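Home | Rentals | Rates | Moving In | FAQ | Contact

Droltmont Furnished Rooms: Frequently Asked Questions

These are the questions the front office gets most from new and incoming tenants. If yours is missing, write to the office or come by between 9 a.m. and 5 p.m.

Applying and paying

How long is the shortest stay?

One month. Most tenants sign for six or twelve. A month-to-month lease costs more, and the difference is on the Rates page.

How much is the deposit?

One month's rent, paid when you sign. It is held in a separate account and returned within 30 days of your move-out, less any charges. We send a written list of charges if there are any.

What does the rent include?

Water, heat, trash pickup, internet and the furniture. Electricity is billed to you. The monthly rate for a standard room is $1,316. A room facing the courtyard is the same price as one facing the street.

Can I pay by card?

Yes, through the tenant portal. Bank transfer is also fine. We no longer take cash at the desk.

Is there an application fee?

Yes, $159 per adult. It covers the credit and reference check and is not refundable once the check has been run. If we cancel your application before that, you get all of it back.

The room and what is in it

What furniture comes with the room?

A bed frame and mattress, a dresser, a chair, a lamp and a work table. Bedding and towels are not supplied. Some tenants use the table for meals, some for a computer.
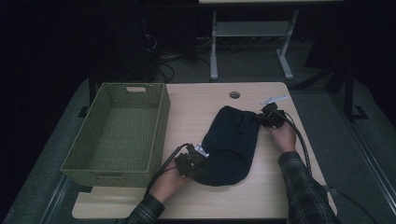

Can I bring my own furniture?

Small pieces, yes. If you want one of ours taken out, ask before you move in. We have limited storage in the Takagi building and it fills up by August. We can't take a bed out partway through a lease.

Can I paint or hang things on the walls?

Painting is not allowed. Small nails are fine for pictures. Please don't use adhesive strips -- they pull the paint off in sheets, and the repair comes out of your deposit.

How do I set up the internet?

The network name and password are in your welcome envelope. If the connection drops, restart your own device first. If it is still down after an hour, call the office. For problems at night, leave a message and it will be picked up at 8 a.m.

Laundry and shared areas

Where is the laundry room?

In the basement, next to the bike storage. Your room key opens it. Machines run on the Hekineo card, which you can buy and reload at the front desk. The last wash should start no later than 9:30 p.m.

My card was charged but the machine didn't start. What do I do?

Write down the machine number and the time and bring both to the desk. Ihor Lytvynenko looks after the laundry accounts and can put the amount back on your card, normally the same day.

Can guests stay overnight?

Yes, up to 13 nights in any three-month period. After that the guest has to be added to the lease. Guests can't be given a key of their own.

Are pets allowed?

Cats are allowed in the Zemdale building only, with a limit of 2 per room. Dogs are not allowed in any building. Service animals are a separate matter, so please talk to us before you apply.

Repairs and moving out

How do I ask for a repair?

Use the form in the portal. Leaks, heating failures and broken locks should be phoned in at any hour. Sadao Maruyama handles repairs for all our buildings and will contact you to set a time. He won't enter without notice unless there is an emergency.

How should I clean the table?

Use a soft cloth, a little dish soap and water, then dry it with a second cloth. No bleach, scouring powder or rough pads. Use a mat under hot dishes. Light marks from normal use are not charged for -- burns and deep cuts are.
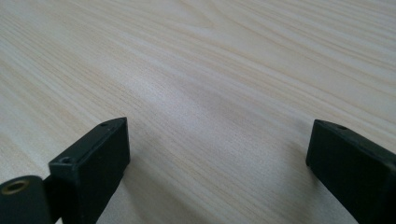
Tabletop with a pale wood grain.

How much notice do I need to give?

Thirty days, in writing. An email to the office counts. Notice given in person needs to be followed by an email so that both sides have a date on record.

What happens at the move-out check?

Someone from the office walks through the room with you and compares it with the move-in sheet. You both sign. If you can't be there, the check goes ahead without you and we email you a copy.

Where do I leave my keys?

At the front desk, or in the drop slot beside it if you are leaving early in the morning. Put them in an envelope with your name and room number.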